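Handout 4: Getting Paid Across Borders
Small Business Finance, evening section
Instructor: Covadonga Gallardo

Bring this on Wednesday. Last term half the room left it on the bus, and the bus has not opened an online store.

1. What a payment processor does

You sell a thing. The buyer's bank is in one country and yours is in another, and the two have never met. A processor introduces them and charges for the introduction. The charge comes in parts:

- a percentage of the sale
- a flat fee per sale
- a currency spread, which is the part printed in gray

The spread is the gap between the exchange rate you could look up and the one you were given. It doesn't show up as a fee on the statement. Sellers who complain about the percentage often lose more to the spread and never mention it.

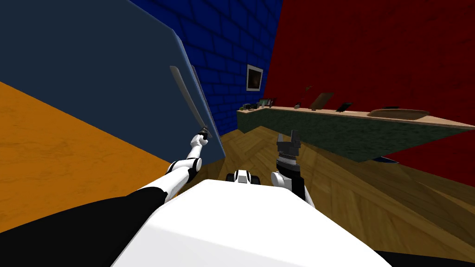
2. Opening the account

Our running case is Collado, a two-person shop that sells refurbished accordion parts. Collado signs up with a processor called Irnovow. Signing up takes a few minutes. Getting verified takes as long as Irnovow feels like.

Expect to be asked for a government ID, proof of address, and a bank account in exactly the same name as the ID. Exactly means exactly. If your ID has a middle name and your bank account has an initial, you will be meeting the support desk. They are polite and they will send you a link to the page you just came from.

The usual bank check is a pair of tiny deposits. The processor sends them, you read the amounts off your statement, and you type them back in.

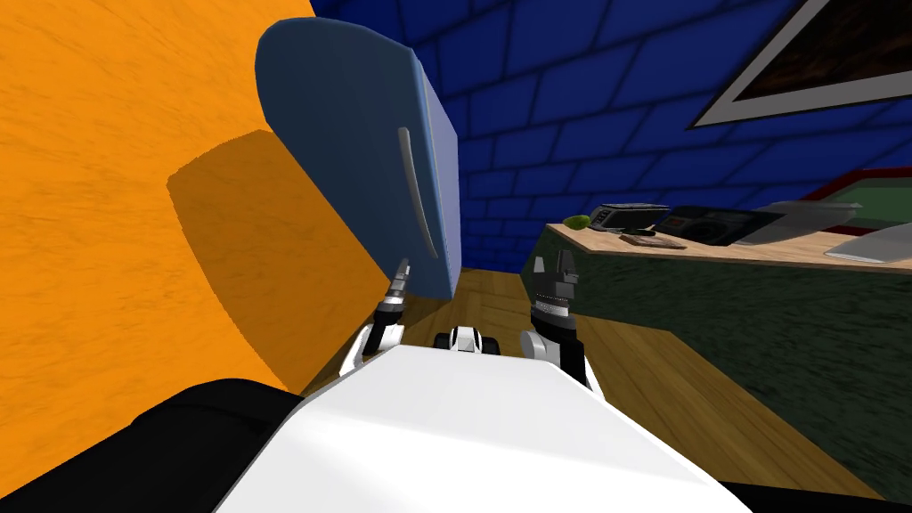

If the deposits don't arrive, check whether your bank lumps small credits together before you request another pair. Most processors allow only a few tries before they lock the form, and unlocking it involves the support desk again.

3. Worked case: the cost of one sale

Collado sells a set of reeds for $58. Irnovow takes 2 percent plus a flat fee of a dollar.

Percentage: $1.16
Flat fee: $1.00
Left after fees: $55.84

Now run the same thing on a $4 strap buckle. The percentage is eight cents and the flat fee is still a dollar, so more than a quarter of the sale is gone. Collado found this out after listing an entire drawer of buckles. They now sell them in bags.
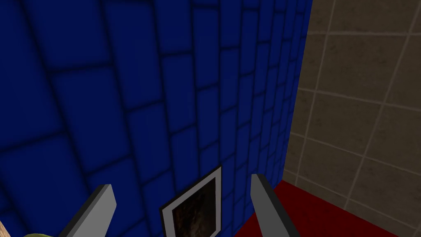 Simulated view: gripper fingers, blue tile wall, small framed picture.

4. Holds and reserves

A hold is money you have earned and may look at. Processors place one when sales jump suddenly, when a buyer disputes a charge, or when the account is new. A reserve is a hold with a schedule: a slice of each sale is kept back and released later.

Read the reserve clause before you promise a supplier anything. Mustham, the second processor in your packet, puts its clause on page 57, after the logo usage rules. 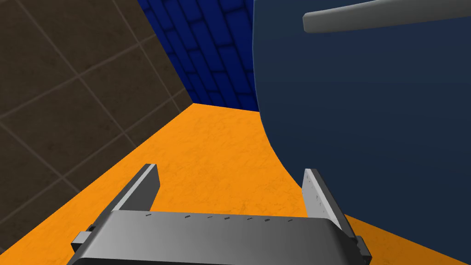 Moving the balance home is the last step, and it has its own price. Irnatthorpe, our third processor, charges per withdrawal, so ten small ones cost ten times what a single large one does. Leaving everything in the account has a risk too, as section 4 should have made plain. I think of a processor balance as something sitting between two parallel fingers like the ones on that gray gripper: you can see it perfectly well, and you are not the one who decides when they open. Pick a withdrawal day, write it down, and keep to it.

Homework

a. Redo the $58 sale with the flat fee cut in half and the rate doubled. Who comes out ahead?
b. Find the smallest price at which you would bother selling a single buckle. Show the arithmetic.
c. Find the currency spread in any of the packet agreements. Copy the sentence out by hand, all of it, including the part after the semicolon.

Late work is accepted until the June review session, minus a percentage and a flat fee.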